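Speaker notes: Where did I put it? Keeping family papers so that someone else can find them
Talk for the Maline Local History Circle, 2018-08-06

Wait for the tea cups to settle. Say thank you for coming out on a Monday, and a special thank you to whoever brought the shortbread.

Start with the shoebox. Hold it up. When my aunt died I was given this and eleven more like it, and I spent most of a winter on my knees on the carpet with them. There were 443 letters in all, a good many with no envelope, and 339 of those had no year on them. My aunt knew exactly what everything was, of course. She had it all in her head, and that's where it stayed.

Pause here and ask who has a shoebox at home. (Hands. Let people talk to their neighbour for a minute, they always want to.)

Then the Mwaipopo letters. Read the one about the train journey, slowly, and leave out the second page because it wanders. Explain that we only placed it in March of the right year thanks to a line about the blackthorn being late. If there had been a pencilled date in the corner I'd have had my evenings back!

Slide.

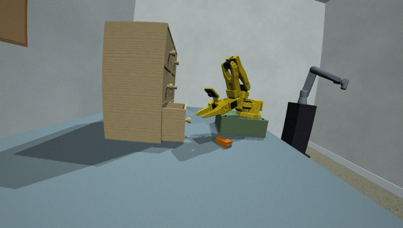 Sorting comes before storing, and I'd like everyone to go home believing that if they believe nothing else I tell them. Begin with people, one heap for each, and don't read anything yet (you will read things, I know, I did too, and it was past midnight before I looked up). Once the heaps are made, give each one a home of its own. A plain chest with a stack of four drawers, like the one on the slide, will take a surprising amount of a family: one drawer for each grandparent is a lovely way to begin. Write the label on card and tie it to the knob, so it can be moved when you change your mind.

Say a word about damp. Not the loft, not the garage, and please not the cupboard next to the boiler. An inside wall of a room you sit in is best.

Pencil only, on the back, near the edge. Pass round the spoiled photograph so they can see where the ink came through.

Now the Zeltberg album, which is my favourite part, so watch the clock. It has 22 pages and not one caption. I took it to my cousin in Mondum with a flask of coffee and we named nearly everybody in an afternoon, and she told me three stories I'd never heard. Ask your older relatives now, and write down what they say in their own words, muddles and all.

If there's time: the recipe for plum cheese on the back of the rent receipt. If not, skip to questions.

Copies of the label sheet are by the door. Remember to collect the spoiled photograph before people leave.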